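**Stasten Tenants' Association -- minutes of the November meeting**

Present: Maricruz Cuautle (chair), Chang-ho Sung, Na-rae Yook, Seul-gi Baek (minutes)
Apologies: Panya Jitpraphai

Meeting opened 6:40 p.m. Minutes of the previous meeting were accepted with one correction: under item 4, "boiler" should read "booster pump."

**1. Water charges**

Chang-ho Sung presented the quarterly bill from Skovus. The amount is $2,481, against a budget line of $2,000. Skovus attributes the difference to an estimated reading on the east riser meter. Mr. Sung has submitted an actual reading and asked for a revised bill. Payment is withheld until the revision arrives -- the due date has been extended in writing.

**2. Booster pump**

Two quotes were requested; only Hyun has replied. The quote covers the pressure switch and check valve but excludes the isolation valves. Decision deferred. Na-rae Yook will ask Hyun to requote with the valves as a separate line.
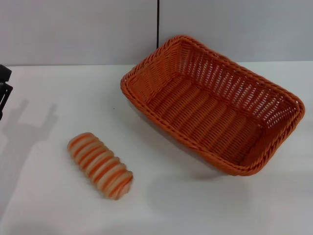
*2 min read*

**3. Common room**

The orange woven basket is to stay on the white table for meter cards and key request slips. Slips left under doors will no longer be processed. Ms. Yook asked that unit numbers be written on both sides of the slip. Agreed.

The room is booked through Flerkora as before. The cleaning deposit remains at $200. A proposal to lower it for residents was put to a vote and failed, one in favor, three against.

**4. Stairwell lighting**

The timer on the north stair switches off too early for the third-floor landing. Mr. Sung will extend the interval and report back. Replacement of the fittings was not discussed.

**Actions**

- Sung: revised Skovus bill; stair timer
- Yook: Hyun requote
- Jitpraphai: renewal terms from Flerkora (carried over)
- Baek: circulate minutes

Meeting closed 7:35 p.m.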